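Hábitos en piloto automático
Por qué las rutinas se sostienen sin motivación y qué las interrumpe

La psicología cognitiva distingue desde hace décadas entre la conducta dirigida a un objetivo y la conducta habitual. La primera depende del valor que la persona asigna al resultado: se actúa para obtener algo y, si deja de interesar, se abandona la acción. La segunda responde a una señal del entorno, como una hora, un lugar o una acción previa, y persiste aunque el resultado haya perdido parte de su valor.

La diferencia tiene consecuencias prácticas. Los programas de cambio de conducta suelen invertir la mayor parte de sus recursos en reforzar la intención mediante información, recordatorios y compromisos por escrito. La intención predice bien el primer intento y bastante peor la repetición al cabo de varias semanas.
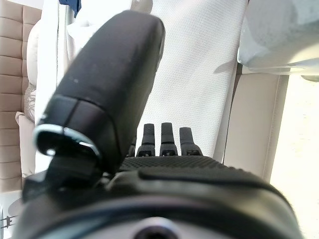 La señal y el contexto

Un hábito se forma cuando una misma respuesta se repite en un contexto estable. La estabilidad pesa tanto como la frecuencia. Quien ordena el dormitorio cada mañana después de ducharse dispone de una señal única y fácil de detectar; quien lo hace «cuando tiene un rato» carece de ella, aunque el número de repeticiones sea idéntico.

El proyecto Moneo, un seguimiento de rutinas domésticas mediante diario electrónico, registró 3362 entradas de 135 participantes adultos. Cada entrada recogía la tarea, el momento del día, la acción inmediatamente anterior y una puntuación de automaticidad declarada. Las tareas encadenadas a otra acción fija obtuvieron puntuaciones más altas que las asociadas a una hora concreta. La explicación que proponen sus autores es atencional: la hora exige vigilar el reloj, mientras que el final de una acción se percibe sin esfuerzo añadido.

El resultado admite reservas. La automaticidad se midió por autoinforme, y una persona tiene acceso limitado a los procesos que no supervisa. Además, las tareas encadenadas tendían a ser breves.

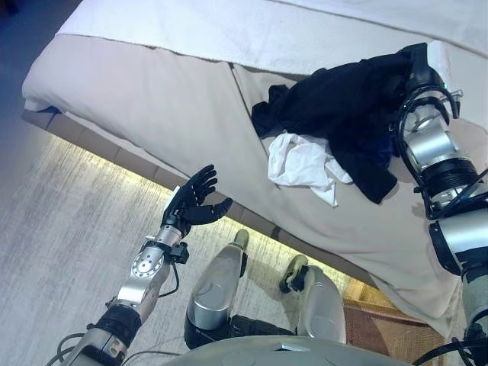
La duración es un factor de confusión conocido en este tipo de estudios. Una tarea de dos minutos se repite más, tolera mejor el cansancio y se interrumpe menos, de modo que alcanza antes la meseta de automaticidad. Separar ambos efectos requeriría asignar al azar tareas de igual longitud a señales distintas, un diseño que Moneo no contemplaba.

Curvas de adquisición

La automaticidad no crece de forma lineal. Las primeras repeticiones producen los incrementos mayores; después, la curva se aplana. El número de días necesario varía mucho según la persona y la complejidad de la conducta, y por eso las cifras cerradas que circulan en libros de divulgación tienen escaso valor para un caso individual.

El cuestionario Prosard, empleado en el mismo seguimiento, consta de 8 ítems y se completa al final de la jornada. Su utilidad reside en la repetición de la medida: una puntuación aislada informa poco, pero la serie permite ver en qué punto deja de aumentar. Omitir un día suelto apenas alteró las series. Las ausencias de varios días consecutivos — viajes, enfermedad, visitas — sí se asociaron a un retroceso, sobre todo durante el primer mes.

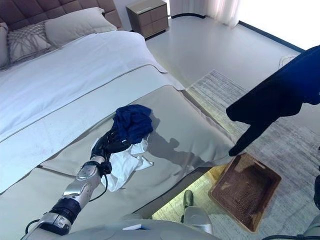

Mano robótica de color negro sujetando un tejido azul marino sobre una cama.

Cambiar de entorno

Si la señal sostiene el hábito, retirarla debería debilitarlo. Las mudanzas ofrecen un experimento natural. En una vivienda nueva, la conducta vuelve a depender durante un tiempo de la intención, y ese intervalo resulta favorable para introducir modificaciones. También explica la pérdida de rutinas que se creían consolidadas.

Moser y Rutska, dos escalas de uso frecuente en consulta, abordan el problema desde ángulos distintos. La primera pregunta por la estabilidad del contexto; la segunda, por la facilidad con que la persona advierte que ha empezado a actuar. Aplicadas juntas ayudan a diferenciar un hábito debilitado de otro que conserva su fuerza pero ha perdido la señal. En el segundo caso suele bastar con elegir un desencadenante equivalente.
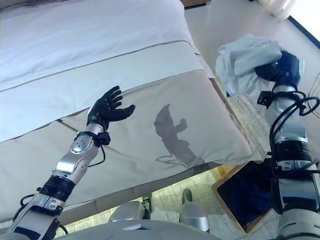 Mano robótica abierta, con la palma hacia arriba, y su sombra sobre la funda de almohada.

Para los hábitos no deseados, la vía más directa es aumentar la fricción: alejar el objeto, añadir un paso o modificar el recorrido. La supresión consciente funciona a corto plazo y falla cuando la atención está ocupada. Sustituir la respuesta ante la misma señal da mejores resultados, siempre que la alternativa sea compatible con el tiempo y el lugar en que aparece.

Queda por resolver cómo medir la fuerza de un hábito sin preguntar por él. Los registros pasivos captan frecuencia y horario, pero no distinguen una acción automática de otra decidida cada día.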